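Waltatier Room Fixtures – README

Version 2, revised Sat 9 July
Maintainer: Colm Ní Mhurchú

Summary

Waltatier is a set of notes and still images covering the fixed contents of work rooms: ceilings, lighting, wall-mounted items, tables and exposed cabling. It was put together for the Brillitard fit-out survey and is kept as a reference for anyone labeling room fixtures by hand. Furniture that moves between visits is recorded only when it stays in one place for the length of a session.

Contents

rooms.csv – one row per room, 41 rows
fixtures.csv – one row per fixture, more than 2000 rows
stills/ – JPEG files, grouped by room
notes/ – free text from the surveyor, not proofread

Fields in fixtures.csv

room_id: matches rooms.csv
class: light, panel, detector_or_sprinkler, cable, table, hanging_device, other
mount: ceiling, wall, floor, unknown
state: on, off, n/a
sure: yes or no

Rooms 36 and 40 were surveyed twice after the Kershaw rewiring. The earlier rows are kept with the suffix _a. Do not merge them with the later ones.

Labeling rules

Label a fixture by what can be seen in the still. The Trikine floor plans were used to assign room numbers and nothing else. If two classes fit, use the broader one and set sure to no. A cable gets its own row even when it ends at a labeled item. Tables are labeled from any visible part of the top or leg.
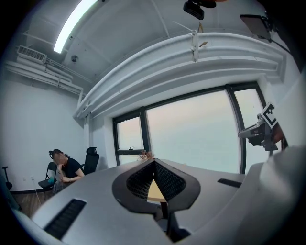
Ceiling rows are the least consistent part of the set. Low viewpoints with a wide lens bend the walls and ceiling into arcs, so straightness is no use for telling a light from a strip of trim. The long fluorescent fixture at upper left is an easy case – class light, mount ceiling, state on. The small round fixture on the ceiling could be a sprinkler or a smoke detector and takes the combined class with sure set to no. The dark rectangular panel at upper right is class panel, and the thin black cable running down from it is a separate row.

Known problems

The state field is blank for lights in the first batch from November. Some notes still use the old class name "unit", which maps to other. Corrections go to the maintainer with the room_id and row number.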